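How to Quiet a Rattling Range Hood (and Other Kitchen Noises)

If you cook as much as we do in this house, you probably stopped hearing your range hood years ago. I certainly had. Then my friend Assunta came over one evening in August, stood at the stove while I was browning onions, and asked me how on earth I could stand it. I turned the fan off, turned it back on, and listened properly for the first time in I don't know how long. It sounded like a coffee can full of nails!

So I spent a very happy morning tracking down the noises one at a time, and I want to walk you through it, because most of it needs only a screwdriver and a little patience (and maybe a cup of coffee for the listening parts).

What you'll need

A Phillips screwdriver and a small flathead
A flashlight
Dish soap and a big basin of hot water
Masking tape
A few stick-on felt or rubber pads
An old towel to cover the cooktop

Step 1. Listen before you touch anything

Run the fan on low for a minute, then on high. A buzz that comes and goes is usually a loose panel or filter. A steady scraping is more likely the fan wheel touching something. A flapping sound, especially on windy days when the fan is off, is nearly always the damper in the duct. Press your palm gently against each panel while the fan is running, keeping your fingers well away from the openings. If the sound changes, put a bit of masking tape there so you can find it again.

Step 2. Wash and reseat the filters

Switch the hood off, and switch off the breaker too. Spread your towel over the cooktop. Slide the filters out and let them soak in hot soapy water for 35 minutes, which happens to be just long enough to empty the dishwasher and call your sister. Rinse them, let them dry all the way, and put them back, checking that each one clicks in at both ends. Mine had been hanging by one corner - I am a little embarrassed to say for how long - and that alone took away half the racket.

Step 3. Go around the screws

Now take your flashlight and look at every fastener you can reach, including the ones tucked up on the inside faces where a panel bends away from you. Those are the ones people miss. Turn each screw until it is snug and then stop. Older hoods have thin metal, and an extra-hard twist will strip the hole and leave you worse off than when you started.

While you're up there, notice how any wires run. A cable that rests against a panel will tap against it whenever the fan is going, and it's a maddening little sound. Make sure it sits in its clip, with an easy curve and no sharp bends.
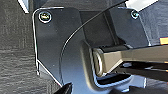

Two small screws and a thin black cable curving past them.

If a screw simply won't tighten, take it out and bring it with you to the hardware store so they can match it one size up. Raffaele at our store on Standgate sent me home with three of them and wouldn't take a penny.

Step 4. Pad whatever still buzzes

Go back to your bits of tape. Wherever two panels meet and hum together, a small stick-on pad between them will usually settle things down. Use pads that are rated for heat, keep them away from the fan and the light bulbs, and wipe the spot clean of grease first or they'll be down in your soup by the end of the week.

Step 5. Turn it back on and listen again

Breaker on, fan on low, then high. If you still hear scraping, turn it off and leave it off until someone can look at the fan wheel. I called a repairman for a neighbor's hood, and his visit came to $165, new wheel included, so it isn't always the disaster you imagine.

The same routine works nicely on a noisy bathroom fan, by the way, and on the kick plate under a refrigerator. I did our refrigerator the next morning while the bread was rising. I wash the hood filters every 3 months now, and I go around the screws again while they're soaking.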